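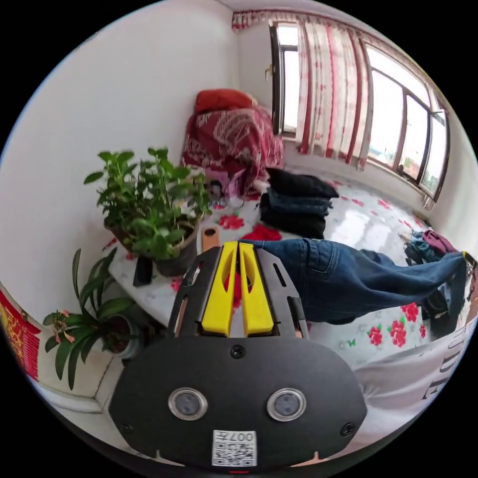 Unit 007, yellow fingers, jeans on the bed.

Dretasness gripper 007: setup and care notes

Maintained by Kamran Bangash. Covers one hand-held unit and 28 clips of laundry work. The Vistgate sheet rates the fingers for 800 hours. I have seen no test behind that number, so treat it as marketing.

Before a session, wipe both lenses and check the housing screws by hand. Do not use a power driver. 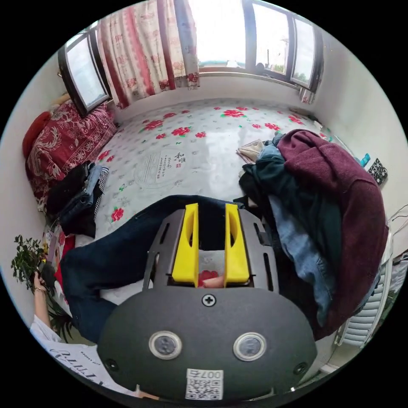

Recalibrate after any finger swap. Shazia Swati thinks every third swap is enough. Her logs don't convince me, and clip 409 drifted badly.

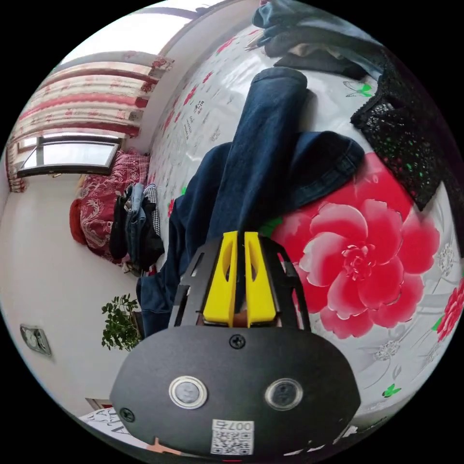
Finger alignment is the usual fault. Sight down the gap between the two fingers and compare the slots. Do it on a plain surface. A sheet printed with flowers and butterflies, like the one under the jeans, makes a small lean hard to judge. If one finger leans, reseat it and repeat.

Known problems: dark fabric close to the lenses. The Tarar patch claims to fix exposure. I'd wait.

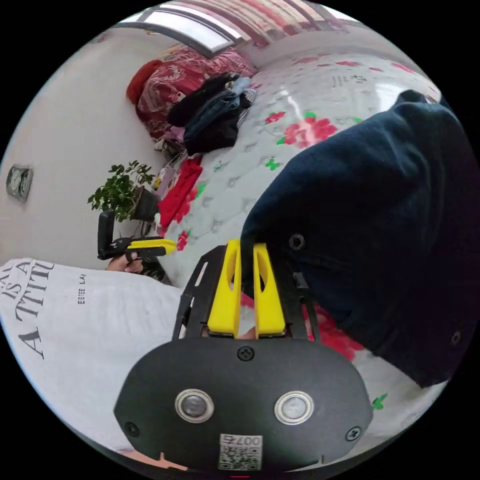 Navy fabric close to the lens, second gripper at left.

Spare fingers: ask Usman Lashari. Allow 3 weeks.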